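**Reverse split of common stock: shareholder questions**
Last updated Dec 19, 2021

## What was approved?

Kumstead holders approved a 1-for-5 reverse split of the common stock. Every 5 shares held at the effective time become 1 share. The ticker stays the same. The CUSIP number changes.

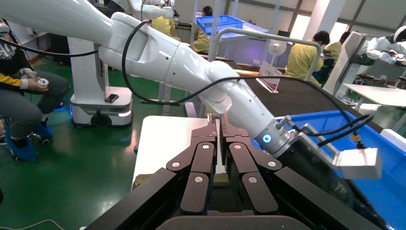

*Robotic arm, blue bin and conveyor belt.*

## How many shares will I have?

Divide your present holding by five. A holder of 600 shares will have 120; a holder of 1,160 will have 232. Shares held in separate accounts are converted separately.

## What happens to fractions?

No fractional shares will be issued. Truvis, the transfer agent, will pool them, sell them on the open market and pay out the net proceeds. A holder of 3 shares is entitled to three-fifths of one share, will be paid in cash, and will no longer be a holder of record.

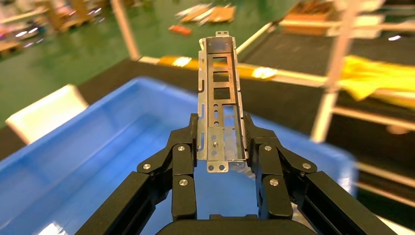

## Does the split change the value of my stake?

The split itself does not change the value of the company or your share of it, apart from the rounding of fractions. The opening price is adjusted upward by a factor of five, and trading sets the price from then on. Total cost basis carries over to the new shares, less any part assigned to a fraction paid in cash.

## Do I need to do anything?

Not if your shares are held through a broker or in book-entry form. Holders of paper certificates will get a letter of transmittal from Truvis. Do not send certificates before it arrives.
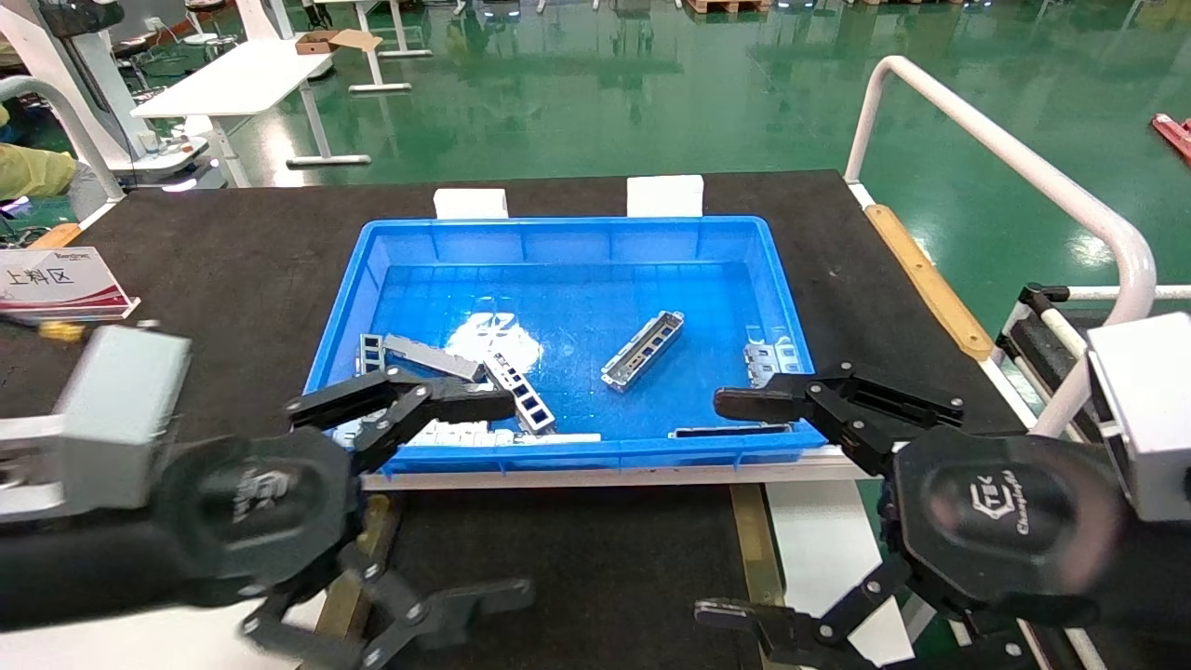

## What about options and warrants?

The number of underlying shares is divided by five and the exercise price is multiplied by five. Expiration dates do not change. The Grolwood warrants follow the rounding rule in their own agreement.

## Who can answer other questions?

Yatziri Quintero, Investor Relations. Questions about employee awards go to Marek Vávra in Stock Plan Services.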